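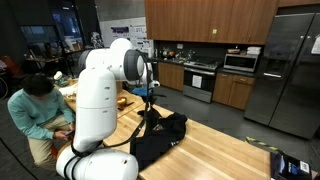
Student Projects / Datasets

Larkalar shirts, README

4 min read
Print this page | E-mail this page

Data card for the Larkalar set, made by the robotics club at Virkstead for the Brultham student challenge. Cloth handling, one arm, one shirt at a time. Written fast before the September upload, will clean up later.

Short version: 142 episodes, teleoperated, laundry on a wood table. Each episode is one try at one task. Failed tries are in there too, marked fail. Please don't strip them out and then tell us the set is too easy.

What's in it

- episodes/ one folder per try, numbered
- meta.csv task, garment, start state, result
- notes.txt whatever the driver typed afterwards, unedited, spelling not our best
- splits/ train and test, fixed. Use these if you want to compare with our numbers

Joint positions, gripper opening and video are all on the same clock. Episode length varies a lot. Longest is 418 seconds, which was one shirt and a very stubborn sleeve. We capped logs at 3,000 steps per file so the long ones come in parts, join them on the episode number.

Tasks

1. flatten: garment starts bunched up, end with the front facing up and no big folds
2. sleeve out: pull one sleeve clear of the body
3. drag: move the whole thing away from the edge without flipping it

Drag is the smallest group. We ran out of evenings.
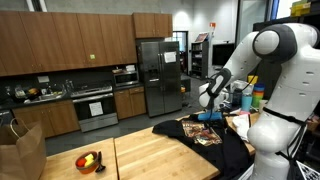
Start state gave us the most arguments. meta.csv has three values for it, flat, rumpled and bunched, and people used them differently for the first couple weeks. The rule we settled on goes by what shows from above. A black T-shirt like this one, chest print facing up and one sleeve out to the left but the body still partly rumpled and over the front edge of the table, is rumpled. Flat means flat all over. Bunched means you can't make out the shape. Older rows were re-tagged by hand, a few wrong ones probaly survived.

Dark cloth is hard. Folds on a black shirt pretty much vanish in the video when the light is low, and a print helps a model find the front way more than we'd like. If you train only on printed shirts, expect trouble on plain ones. Seperate scores for printed and plain would be nice to see in your writeups.

Also, background changes. It's a shared room with a kitchen, stuff on the table moves around between episodes, and we didn't clear it each time. Crop if that bothers you.
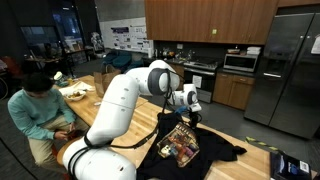

Running the baseline

Needs our loader, Sumampouw, version 2 or newer. Version 1 reads the gripper values backwards and won't warn you.

- unpack everything into one folder
- point Sumampouw at meta.csv
- pick a task, start with flatten
- run the check script first, it lists missing parts

Baseline is plain behavior cloning, nothing fancy. Does ok on flatten, bad on sleeve out. Scores are in results.txt.

Known problems

- some grip values spike at the very start of an episode, skip the first few steps
- result column is blank for a handful of drags. Treat as unknown
- notes.txt has a few lines pasted under the wrong episode

To do

- more drag
- plain shirts in light colors
- depth, if we get it working before next term

Use

Free for classes and other clubs, name Larkalar if you publish. Fixes go through the club page, put the episode number in the subject line.

Print | E-mail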